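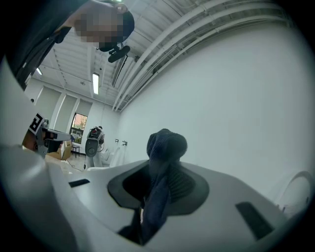 The Woman Who Mends What You Were About to Throw Out

Noémie Tessier would like it known that she does not darn socks for a living. She teaches other people to darn socks for a living, and she has noticed that the second thing pays better than the first, although neither has ever paid for a new roof. The roof of her workshop in Gullstead leaks over the button drawers. She keeps a saucepan there.

"People come in and they look at the saucepan," she says. "I tell them it's for dyeing."

I had come to see her on a wet morning with a sweater in my bag, having been told by two separate people that I should not bring anything to be fixed because she would make me fix it myself. Both of them were right. Within ten minutes I was sitting on a piano stool with a wooden mushroom in my left hand and a needle in the other, and she was asking me who had taught me to hold it like that.

Tessier grew up over a dry cleaner's. Her father ran the counter and her grandmother did alterations in the back, mostly zippers and hems, with the occasional wedding dress that had to be let out in a hurry. The grandmother's view of mending was that it should be invisible and that it should be finished by Friday. Tessier learned both rules and kept neither.

"She used to check my work by closing her eyes and running her thumb over it," she says. "If she could feel where the hole had been, it came out. I was eight. I unpicked the same elbow for most of a summer. I can still tell you what was on the radio."

What did she do with all that training? She went to work in insurance. She spent 15 years in the claims department of a firm in Morken, where she assessed water damage to other people's carpets and was, by her own account, very good at it and not much loved. She mended at lunch. Colleagues began leaving things on her chair: a cardigan with a cuff gone, a pair of gloves, once a single slipper with no note attached. She mended the slipper and put it on the windowsill in the kitchen, where it stayed until the firm moved offices.

"I think about the slipper," she says. "I did a nice job on it."

The classes began the January after she left. She had rented the front half of a former bicycle shop, intending to take in repairs, and found that customers wanted to stand and watch. Then they wanted to know what the thing she was holding was called. By the end of the month she had put out six chairs and started charging for them, and the repairs went into a basket, where some of them remain.

The beginner's class meets on weekday evenings and lasts two hours. It covers one stitch. Pupils are told to bring a sock with a hole no bigger than a grape, and they arrive, she says, with socks that are mostly hole.

"They bring me an ankle with some threads attached. I say, what happened to it? They say, it just went. It did not just go! It was going for a year. They put it on every week and they felt the cold coming in and they turned it around so the hole was on the other side."

She has firm opinions about when to mend, and the answer is always sooner. A thin patch takes a quarter of an hour. You run a few lines of yarn back and forth through the weak part while there is still fabric to hold on to, and the thing is good for another couple of winters. Once the hole has opened you have to build a little woven floor across it, up and down first and then over and under, catching a good margin of sound knitting on all sides. Most beginners take too little margin. They sew to the very edge of the hole, where the stitches are weakest, and pull it tight because tight looks tidy. Then they walk on it and the darn comes away in one piece, like a manhole cover.

I asked how she could tell that I was about to do exactly that. She said she could hear me pulling.

Yarn is the other subject on which it is unwise to start her off. She likes a wool with a little nylon in it for heels and toes, slightly thinner than whatever the sock was knitted from. She dislikes embroidery floss, which cuts. She has a long-running disagreement about all of this with Loïc Besson, who sells yarn across the street and who thinks she sends people to him with impossible orders.

"She tells them to ask for the exact gray," Besson told me later, leaning on a counter with a great many grays behind it. "There is no exact gray. The sock was one gray when they bought it and they have washed it into another gray. I have had a man in here holding his foot up to the window."

Tessier's position is that the man should have gone with red. She gave up invisible mending years ago, partly from conviction and partly, she admits, from eyesight. The workshop wall has a row of her own pieces on it, among them a work shirt with a yellow square at the elbow and a tea towel so thoroughly repaired that it weighs as much as a small rug. Visible mending has become fashionable, and she has the mixed feelings of anyone whose bad habit has been turned into a movement.

"A girl came in with brand new jeans. She wanted to learn the patches. I said, where is the tear? She said, I thought I'd make one." She puts down her needle to tell me this. "I gave her my husband's pants to practice on. She did three pairs. She was excellent. I'd have her back tomorrow."

The husband is Didier Rey, and he was present for part of our conversation, on his way through with a ladder. He does not mend. He did take the beginner's class, in its first season, to make up the numbers, and his sample hangs by the door with the others. It is a square of brown knitting with what looks like a bird's nest in the middle.

"It held," he said, and took the ladder outside.

Not every student is there for the socks. Léonie Hoarau, a retired bus driver who has been coming for longer than she can account for, told me she mended everything she owned in the first year and now has to go looking. She visits her grown sons and opens their drawers. She has been asked to stop and has agreed to give notice. When I met her she was working on a glove that belonged to her dentist.

"I saw it in his coat pocket," she said. "I had my mouth full, so I couldn't ask until after."

Hoarau is the nearest thing the workshop has to a star pupil, and it was she who pushed Tessier into writing the booklet. It is called Flosach, a word that Tessier's grandmother used for the fluff that collects on an old blanket and which appears in no dictionary either of us could find. It has 32 pages and a great many arrows. They printed 2000 of them because the price per copy dropped so sharply at that number that it seemed foolish not to, and the boxes now form a handy low bench along the back wall. I sat on it to take off my wet shoes.

Does she mind? She does not seem to. The booklet sells in ones and twos, mostly to people who have lost the copy they had. A school in Pons took a carton and sent back a stack of thank-you letters, several of which mentioned blood. She has kept those in a folder.

I wanted to know whether any of it made sense as arithmetic. Socks are cheap. A darn takes an hour if you are slow, and I am slow. She had clearly been asked before, and she went and filled the kettle before answering.

"No," she said. "For a cheap sock, no. If somebody counts the hour, I lose. But they don't count the hour they spent on the phone, do they? I had an accountant here who told me his evening was worth a lot of money, and I said, well, who was going to pay you for it? He thought about that. He's on the second course now, he's doing collars."

She is less patient with the idea that mending will save the planet. She thinks it might save a sock. She buys new underwear like everyone else, and she once threw away a coat of her own, a long green one, because she was tired of it. She told me this in a lower voice, with a look toward the door.

The next thing, if the roof allows, is a drop-in table on Saturdays, with no fee and no lesson, where people can sit and finish what they started. She already knows who will come. They will be the ones who bought the mushroom and the good needles and got as far as the first row. She has a shelf of their abandoned work, labeled by surname, and she read some of the labels out to me with what I can only call relish. One of them, Lefèvre, belongs to Raphaël Lefèvre, who teaches shop at the high school and has built himself a folding darning bench with a lamp and a magnifier. He has yet to darn anything on it. "The bench is beautiful," she said. "I've asked if I can have it."

By then my sweater had a patch at the elbow, the size of a jar lid, in an orange I would not have chosen. I had chosen it. She had held out two colors and the other was worse. She turned the sleeve inside out, then right side out again, shut her eyes and ran her thumb across it.

"I can feel that," she said. "Never mind. What else have you got?"

Beginner classes at the Gullstead workshop run on weekday evenings through the winter. Bring one sock, clean, and your reading glasses if you use them. Needles are provided and are counted at the end.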